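Firgate hand-held gripper: a month with the foam fingers

I've had the Firgate on loan since April and I've grown very fond of it, which I didn't expect after the Nenico! That one had hard rubber tips and a trigger like a rusty gate. The Firgate cost me 90 pounds with the spare pads thrown in (the Nenico was 66, so you do feel it), and I've ended up buying mine outright.

The main thing is the pads. They're chunky black foam blocks, a bit fuzzy on the surface, and they give just enough that you can take hold of something smooth without it skating off. I'm mostly doing lids, doors and flaps, so a lot of shiny plastic. The printed fingers feel solid too, and I do like the brass-coloured rings set into them – they make the whole thing look a good deal dearer than it was.

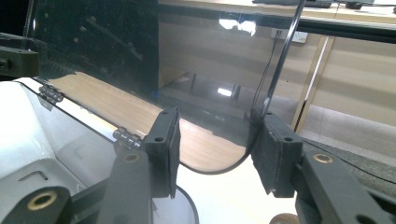

Lining it up on a clear lid

Clear acrylic on silver hinges, with the overhead lights bouncing off it, is a proper nuisance. I kept losing the edge in the glare and going in too far. What helped was following the thin dark line along the rim and coming at it slowly with the fingers well open. My friend Nhung Bùi has the Lưu version with narrower tips and she's quicker at this than me, though she drops more.

Grumbles

The pads pick up fluff like nobody's business. Mine needed a wipe after every session, and I swapped the first pair after nearly 100 goes. The manual is also dreadful, and the fitting page sends you to a part 501 that wasn't in my box. Istdale, the shop I got it from, posted one out in the end.

Four stars from me.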